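4. Packing the puffy stuff

Okay, you've labeled your Skedlow bin, the liner is in, and now we get to the part I get the most mail about: winter jackets. I do mine on the bed, on top of whatever bedding happens to be there, and I do them one at a time. If yours are still in the hall closet, go get them now. I'll wait.

1. Empty every pocket. Inside ones too! I once sealed up a spare car key until January.

2. Close the zipper or snaps all the way to the top. An open zipper will chew on the lining when you press down.

3. Lay the jacket face down and fold the sleeves straight across the back. Tuck the hood in after that, if there is one.

4. Fold the bottom hem up to the collar, then lean on it with your forearms and let the air sigh out through the seams. Go slow - a full minute for a thick one.

Caution: Don't kneel on it. The stitching on quilted fabric is what keeps the filling where it belongs, and a popped seam is a miserable thing to mend.

5. Slide it into the liner, collar first, and fold the flap over twice. The flap should lie flat with no tugging. If you have to tug, take the jacket out and press it again.

Note: The liner holds 50 liters, and the Dastum size chart is printed on the inside of the lid. I get two adult jackets in there, or one jacket and a pile of scarves (my neighbor Radoslava Štěpánek swears by three, but she has the arms for it).

Shiny quilted fabric is slippery, so a folded jacket likes to puff back up and slide around while you reach for the liner. Gather it into a rough bundle first and sort out the folds once you're over the bin.
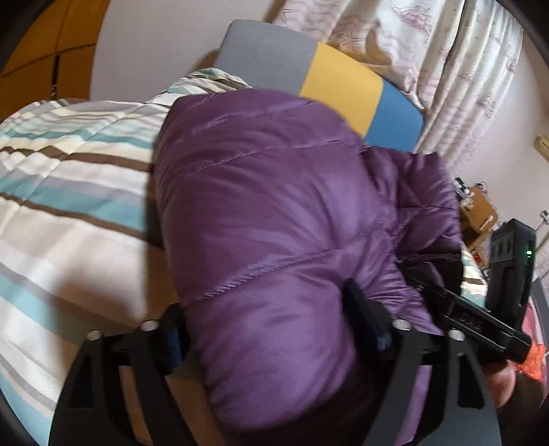 Can I leave a jacket pressed flat all summer?

Most synthetic fills handle one season fine, but I take down jackets out after a month or two and hang them somewhere roomy.

6. Snap the lid on, short sides first, and slide the bin under the bed with the label facing out. Section 5 covers blankets, and those go a lot faster.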